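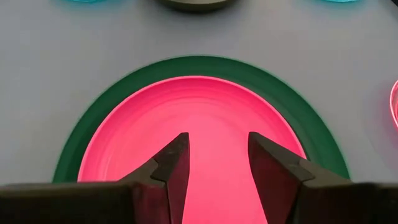 Lab Notes / Grippers & Controllers

8 Sep 2026 | By Sombat Onsri

Fingertip trial: thin rims on nested tableware

The Galler two-finger gripper has been on the Ummont arm since April with its stock tips. Those tips are fine on cups and blocks and poor on anything flat with a low rim, so the last trial compared them with two replacements: a stepped wedge cut in our own shop and a compliant pad supplied by Phan. The task was to separate a smaller plate from a larger one and set it down on the bare table.

Nested plates are a harder case than a single plate. The finger has to reach the upper rim without catching the lower one, and the usable gap between the two changes with how well they are centered. A pink plate sitting in the middle of a larger green one leaves a band of green on every side the camera can see, and that band is what the planner uses to pick an approach. When the band is even, any approach angle will do. When the upper plate has drifted, the planner should choose the wide side. With the stock settings it did so less often than we wanted.

Each set of tips ran 100 attempts from the same start pose. Bowls and other dishes stayed on the table as clutter. The arm speed, the grip force limit and the Godora controller firmware were held fixed. An attempt counted as a success if the upper plate came up alone, stayed level enough to place, and was released without the lower plate moving off its mark.

The stepped wedge finished with 76 successes. The Phan pad did slightly worse and the stock tips a good deal worse. Most stock failures were of one type: the blunt end pushed the upper plate sideways until both plates moved together. The wedge failed mainly on release, when the step held the rim after the jaws had opened. A chamfer on the step should fix this and will be cut before the next run. The pad gave the gentlest release of the three but picked up dust, and its grip fell off late in the session until it was wiped down.

Camera notes. The wrist camera looks down between the fingers, so both tips stay in view for the whole approach. This is useful for checking jaw angle and less useful for segmentation. Glossy or saturated parts throw color onto the dark inner faces of the fingers, and the segmentation model sometimes labeled the reddish patch as part of the plate. Masking the fingers with a fixed template removed most of these errors. The template has to be redrawn for each set of tips – a small job, but easy to forget after a swap. We forgot it once and had to discard a block of attempts.

The finger bases also hide the near side of the plates. The planner fills in the missing arc by fitting an ellipse to the visible rim. The fit was good on the pink plate, where the edge is crisp, and weaker on the green one, where the outer edge is softer against the gray table. Raising the exposure made this worse. We settled on a lower exposure and a longer averaging window, which adds up to 900 ms per approach.

Controller notes. Godora's default position loop closes the jaws to a set width and then checks force. For thin rims we switched to closing on force with a width limit as backup. The change took one line in the configuration file and made more difference to the stock tips than to either replacement. Anyone still running the default should try it before buying new fingers.

The full log has 356 entries, including the discarded block and the warm-up attempts, and is in the shared folder under the trial name. Drawings for the wedge are in the same place. The next run will use the chamfered step, the same plates, and a deliberate offset between them.

You are receiving this newsletter because you signed up for Lab Notes. Manage your preferences or unsubscribe at any time.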